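Home | News | Workplace | Features | Archive | Subscribe

We use cookies to measure traffic and remember your settings. Accept | Manage

The night shift hands over the floor

By Ingvild Bråten
January 1, 2023

At Van Hecke, the furniture in the office wing has to be put back in order before the first staff badge in. Until October, five people did that between ten at night and six in the morning. Three still do it. The other two have moved to days, and part of the floor work has gone to a mobile arm supplied by Ollarus.

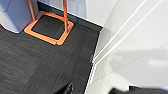 The arm runs a fixed list. It drives a route, stops at each marked position, compares what it finds with a stored layout and either handles the item or logs it for a person. Large furniture is outside its scope. So is anything with a trailing power cord, a rule the night crew asked for and got in the second week.

Martti Ojala has led the crew for nine years. His shift used to begin with a paper plan and a cart. It now begins with a queue on a tablet, sorted by floor, of everything the arm declined to touch the night before.

"The easy items are gone from my night," Ojala says. "What I have left is the awkward ones, one after another. It's less walking and more deciding."

Van Hecke's own log for the first month shows 1,936 stops. The arm passed 300 of them to a person. Most of those were stands and racks on thin legs, which the software was slow to separate from the furniture behind them. Lovisa Hovland, the integration engineer on the project, says the wrist camera sees a rod well enough at close range but has little to judge by when the upper part is out of view.

Her fix was procedural. The route was changed so that the arm makes a second approach from a different side before it gives up. This adds time at each difficult stop, and the crew noticed. For two weeks the machine was still working on the third floor when the early staff came in, and the schedule had to be cut back to match.

The two workers who moved to days were given a choice between retraining and transfer. Chia-hao Cheung took the retraining, 50 hours of it, and now edits the layout files the arm works from. He keeps the map current when a department rearranges itself – often, and usually without telling him. His pay went up one grade. He lost the night supplement, and the two nearly cancel out.

Pravesh Joubert, who represents the building staff, objects to that arithmetic. In his view a job with more responsibility should pay more in total, and he has asked for the supplement to be phased out over a longer period. Van Hecke has agreed to discuss it in the spring.

A second arm is on order for the Welley site, where the corridors are narrower and the crew is smaller. Ojala will spend four nights there before it is switched on, walking the route with the people who work it.

Get Workplace features by email every week. Sign up for our newsletter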